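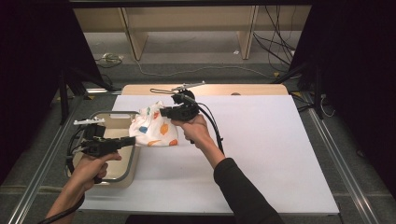 **Ticket 3000 - washer shows full, drum is empty**
Opened by: Przemysław Brzozowska
Site: Solstead laundry room

Machine 4 stops at the fill step with error 40. Sadowski support says "limescale" and wants us to buy their descaler. I doubt it. We descaled in November and the code came back within days.

- Restarted twice, no change
- Inlet filter clean
- Swapped the pressure hose with machine 2 - the fault stayed on 4

So I don't see how it's the hose either. Prirkwood quoted $300 for a new level sensor, no test first. Not approved.

Status: open, waiting on a meter reading.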